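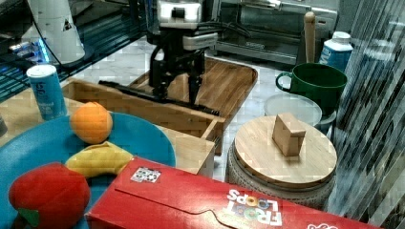 The Prusthorpe Department of Lands and Water still has not told its field offices which permits they will be allowed to approve on their own. The plan announced in December was supposed to settle that. It drew new district lines and left the old ones in place until further notice, and the two sets of duties now overlap the way the tilted bamboo tray in the photo overlaps the back edge of the wooden crate. Two managers can each claim the same stream crossing permit, and applicants have been getting letters from both.

Ingeborg Wallner, the deputy director for operations, told the oversight panel on February 23, 2021, that a signed delegation order was "in final review." She did not give a date. Panel members asked for the draft and were told it could not be released until the legal office had finished with it.

Under the current rules, a field office can approve work on sites of up to 2 acres. Anything larger goes to headquarters. The December plan said the limit would go up to 15 acres and that district managers would also get the final say on seasonal hiring. Neither change has taken effect.
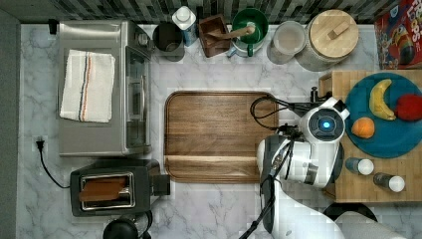

The Rakby office has the most at stake. It handles the northern district, where most of the larger applications come from, and its manager's job has been filled on an acting basis since the summer. Corina Eder, who has the post now, said in written testimony that her staff prepares each large application in full and then waits while headquarters repeats the review. She asked that the second review be dropped for renewals where nothing on the site has changed.

The department has also put off the move to Alevano, the case tracking system that all offices were meant to share. Headquarters is using it for new filings. The field offices are still on the old database, which dates from 2000, and clerks have to enter the same case in both. Wallner said the training budget was the holdup. 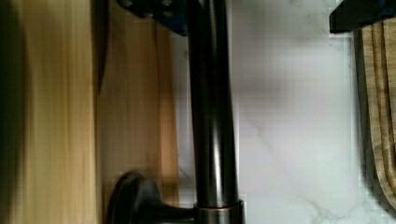
A staffing study by Intarasuk, the outside contractor, was delivered to the department last fall. The panel has seen only the summary, which recommends moving four review positions out of headquarters and does not say where they should go. The employee association has asked for the full study before it will discuss transfers.

The panel left the hearing record open for written answers. Members who want to submit questions to the department should send them through the clerk's office.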